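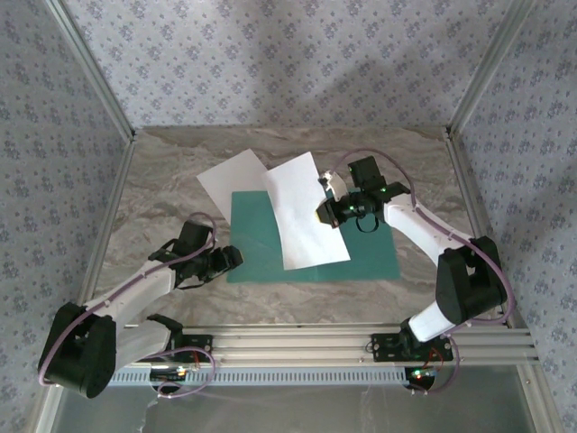

Two white sheets of paper on a gray marble-patterned tabletop.

Penness residents urged to gather their papers before the winter storms

7 December 2020

Free checklists will be handed out at the Torres Street library starting this week, and the town would like one in every kitchen drawer before the snow gets serious.
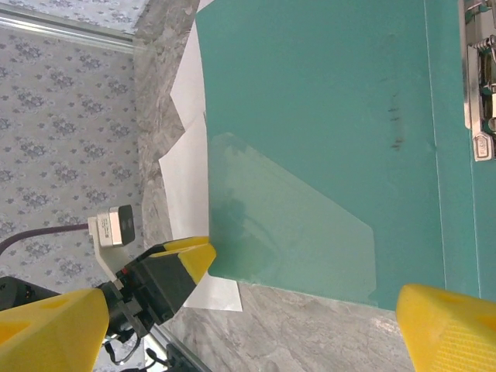 By Katia Palumbo

If you lived along the lower end of Penness in April, when the Werora came over its banks in the dark and half of Torres Street went up the hill in bathrobes, you probably don't need much convincing. Plenty of families got out with the dog, the kids and a phone charger, and then spent most of the summer trying to prove who they were and where they lived. Birth certificates, car titles, the deed to the house, the shot records for the cat - all of it had been in the bottom drawer, and the bottom drawer was where the water went first.

The town counted 189 homes with water inside them that night. According to Ayuba Baidoo, who runs the emergency office out of two small rooms behind the fire station, the cleanup went faster than he had dared to hope, and the paperwork went a good deal slower.

"We had people with dry floors and fresh paint who were still waiting on a copy of a marriage certificate," Baidoo told me last week over a very large cup of tea. "I had one gentleman in here four times. He was lovely about it, but four times!"

So the office has put together a one-page checklist, printed on both sides, that walks a household through what to gather up and keep in one place. The first 500 copies came back from the printer a few days ago and are stacked on the front desk at the library, next to the return slot. Another 200 will go out with the meal deliveries, so that folks who are staying home this winter (and there are a lot of us) won't have to make a special trip.

The front of the page covers the things most of us would think of, like identification, insurance policies, leases and deeds. The back is where it gets interesting, and it's the side I'd tell you to read first. It asks for a list of prescriptions with the doses, the phone number of a relative who lives out of state, the make and age of your furnace, and a few photos of each room in the house with the closet doors open. I did mine on Sunday night's leftovers, so to speak, with a plate in one hand, and I found a car title for a station wagon we sold before my son was born.

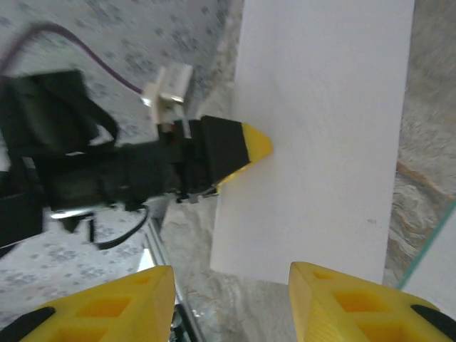 A white board and a gray marble-patterned surface.

Ettore Gentile, who has been selling home insurance in Penness long enough to have covered the old movie theater, went over the checklist before it was printed and asked for one change. He wanted the policy number written by hand on the checklist itself, in ink, along with the claims phone number. His office took calls from cars, porches and the high school gym in April, he said, and the conversations that began with a policy number were the short ones.

He also has a gentle word for anyone who keeps everything in a safe deposit box. The bank was closed for nine days after the flood, and a few of his customers could see the building perfectly well and couldn't get into it. Copies at home and originals at the bank is a fine arrangement, he says, or the other way around, as long as the two sets don't live under the same roof.

Rebecca Morelli at the library will make copies at no charge through the end of January, up to 100 pages per household. Because the building is still limiting how many people can be inside, she asks that you call ahead and she'll give you a time. You can wait in the entry while she runs them, or leave the stack with her and come back after the grocery store. She promises not to read anything, though she admits she will notice if you've got a nice signature.

For copies of town records, such as marriage and death certificates, the clerk's window on the side of the town hall is open in the mornings. The usual fee is being waived for anyone whose home was on the April list. Bring a mask and some patience, as the line is outdoors and the bench is cold.

Zono Hardware, up on the hill, has set aside a shelf of zippered pouches and lidded boxes near the register for people who are starting from nothing. A plain freezer bag does the job too, according to Baidoo, who keeps his own papers in one, on top of the refrigerator. 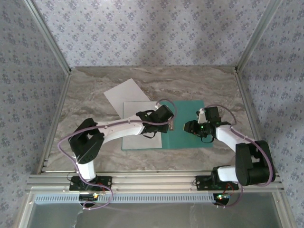 Where to pick up a checklist

Torres Street library, front desk or the rack in the entry, during open hours. Call first for copying.

Fire station, side door. Ring the bell and somebody will bring one out to you.

Zono Hardware, by the register.

Large-print checklists are at the library only for now. If you need one brought to your door, leave a message with the emergency office and include your street number.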